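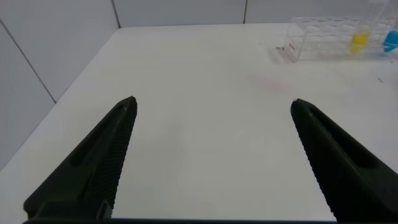

Tubes, tubes and more tubes

February, some time after nine at night, feet up on the couch

My right shoulder is cactus. I've been steering the arm by hand since just after lunch and I reckon I've moved the same tube out of the same rack more times than I've had hot dinners this year. Shu-fen says it gets easier once you stop gripping the controller like you're hanging off a cliff. She's right, of course, but try telling my hand that!

So, where we're up to. Cullaro (the project, I still think it sounds like a brand of pasta) needs the arm to pick a tube out of the clear rack, bring it forward to the open bit of table and put it back again. That's the whole task. A kid could do it. The arm can't yet, so we do it for it, over and over, one of us on the controller looking at the wrist view, and every go gets saved for training later. Po-yen wants 4000 goes before he'll even start a proper run. I laughed when he told me. He didn't.

The wrist view is a funny way to see the world. You get the two black fingers poking up at you from the bottom of the screen like a pair of crab claws, and then a whole lot of white. White table, white walls, and the rack way up in the top corner half out of the picture. The rack and the tubes are see-through, so what I steer by is the colour. Yellow and blue. I go for the yellow, keep the right finger just under it, creep forward, and hope. If we ever do this with water in the tubes I'm calling in sick.

We had a long chat about where to start each go from. I'd been parking the arm well back with the fingers wide open, same spot every time, nice and tidy. Po-yen came over with his tea and said that was lovely, and could I please stop. If it always begins in the one place it only learns that one place. So now I shove it somewhere a bit different each time, left a bit, up a bit, twisted a bit, and it feels so sloppy! I like things neat. Mum would've been proud of my first hour and it's the hour he likes least.

Also got told off (kindly) for pausing. When I'm not sure of the depth I stop and have a think, and the saved run has all my thinking in it, just the arm hanging there doing nothing. Shu-fen trims the worst ones but she'd rather not have to. Her trick is to do the whole move in her head before she presses start. I tried it after afternoon tea and got seven clean ones in a row, then got cocky and clipped the rack on the eighth. Binned that one. Binned the next one too, I was rattled.

There's a pinky-red smudge on the table, more or less in the middle, and I've grown attached to it. It's very faint but it gives me something to aim at on the way back when everything else is blank. I said so out loud and Po-yen said right, I'll wipe it off then, because the arm might be using it too. Fair enough. I made him promise to wait till the morning.

Ostside rang at four wanting to know if they can come and see it working. Working! Shu-fen told them two weeks, with a completely straight face, and then put the phone down and went and stood in the corridor for a while.

Things for tomorrow: lower the chair, ask Priltel about the grip pads (the ridges are good, but I want a spare set in the drawer), do the blue tube for the first hour so I don't go mad, bring my own biscuits. And swap hands if the shoulder's no better. Shu-fen reckons left-handed goes might look different enough to be useful, so I may as well be sore on both sides.

Heat pack's gone cold. Bed.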